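Kostalach begins recording household tasks for robot training

Kostalach has started recording people doing simple tabletop jobs at its Flondby workshop, as part of a project to build a larger set of examples for a robot learning system.

The work began in May and is planned to run for 24 weeks. Operators pick up, turn and put down everyday items using a pair of hand-held grippers, and each attempt is saved as a separate example. The company is aiming for 600 usable examples of each task.

There are nine tasks on the first list. Most are the sort of thing people do at home without much thought, such as moving a bottle to one side, setting an object on a stand or folding a cloth. Items are shifted between attempts so the system doesn't learn a single layout.

Operators work in short blocks and swap out when their arms get tired. Attempts with a dropped item are kept but labelled separately – the team wants to find out whether they help the system learn to recover from a mistake.

Marinho, the software group handling the training side, will receive the recordings in batches. It will check each batch for gaps, and tasks with too few good attempts will go back on the recording schedule.

Kostalach says the main cost so far has been people's time. Setting up a table takes a few minutes, but a new operator usually needs a full morning of practice before any of their attempts are counted.

An operator at one of the tables uses both grippers to hold a dark cylindrical object near a white round stand, with a water bottle and a folded cloth or pad also on the tabletop.

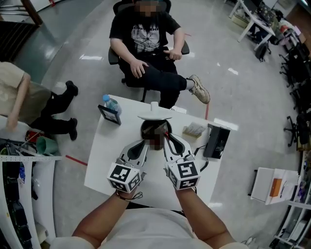
What happens next

A second site at Brullance is due to open once the first list is finished. It will have room for 12 operators and will add kitchen and laundry tasks. Kostalach has not yet decided whether any of the recordings will be made available to outside groups.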